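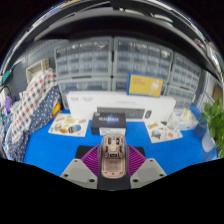 Section 8. Good Practice at the Bench

This section covers how to pick up, hold and put down small parts with the hand-held gripper. It applies to everyone who records on the Kodikara benches, including people who have done it before, who break more of these rules than the newcomers do. Mounting the gripper and charging it are in Section 7.

8.1 Before you start

1. Look at the fingers. The purple ridges should be evenly spaced and both fingers should fan out the same way. If one looks tired, swap the pair. Do not swap one finger and keep the other out of thrift.

2. Check the fasteners on the two gray plates. Finger-tight is a term for jars. Use the driver.

3. Squeeze the trigger fully and let go, 17 times. Riaan Nkuna picked the number and has declined to discuss it. You are listening for a click and feeling for a catch. Either one means the gripper goes on the repair shelf with a note. "Broken" is a poor note. "Catches halfway when closing" is a good one.

4. Decide where the part is going before you pick it up. Plenty of parts have spent a long time in the air while their handler thought about it.

Note: You may leave boxes, stickers, plants and cloth on the table. Ateo sessions are meant to be recorded on benches as people keep them, and a bench that has been tidied for company is no use to us. Clear only what you would knock over.

8.2 Holding thin shells and casings

An open casing, such as the rose-gold shell between the fingers, is stiffer in some directions than in others. The gripper does not know which.

1. Approach with the gripper open wider than you think you need.

2. Bring one finger up on each side of the shell. Both should touch at the same moment. If one arrives early, it will push the shell over, and you will chase it across the table in front of a running recorder.

3. Close slowly until the ridges begin to give. Stop there. The fingers are soft so that they can do the bending. If the shell is bending, you have their jobs mixed up.

4. Keep the fingers off any clips or fittings along the inner walls. Hold by the outside edges only.

5. Pause for a slow breath before lifting.

6. Lift straight up. Turn the wrist afterward, if the task calls for it.

CAUTION: Do not use the gripper to snap a casing shut. Put the shell down and use a press block. Trirau replaced 400 casings the year before this rule was written, and the press block costs less than lunch.

CAUTION: Keep your free hand out of the space between the fingers. They are soft. The plates behind them are not.

8.3 If you drop something

1. Let it fall. Do not lunge. A lunge usually costs a second item.

2. Keep recording and say "drop" out loud, in a normal voice. Other words have been tried. Zanele Ntuli has to listen to all of them.

3. Pick the part up with the gripper if it is on the table, or by hand if it is on the floor.

4. Start again from step 1 of 8.2. Do not delete the take. Drops are kept and labeled like everything else, and a session without any will be looked at rather closely.

8.4 Putting things back

1. Lower the part until it touches the table, then open the fingers. These are two separate actions.

2. Return small parts to the drawer they came from. If you cannot remember which drawer, ask. Do not start a new system. The Plelberg bench has three systems and they disagree.

3. Wipe the ridges with a dry cloth. No solvent, including the one Mandla Tshabalala likes.

4. Write the session in the bench log: start, finish, part type, drops. Initials must be readable by a person other than you.

8.5 When to replace the fingers

Replace both fingers after 600 grips, or sooner if any ridge is split, sticky or permanently leaning. The count is kept in the log and carries over between users, so the previous person's optimism becomes yours. Spare pairs are signed out by Aicha Badawi. Old pairs go back to her as well. They are not desk toys, though she is aware of where several of them are.

Changes to this section take effect when Keabetswe Baloyi has initialed the bench copy. Penciled improvements in the margin are read with interest and have no force. The next review is in October.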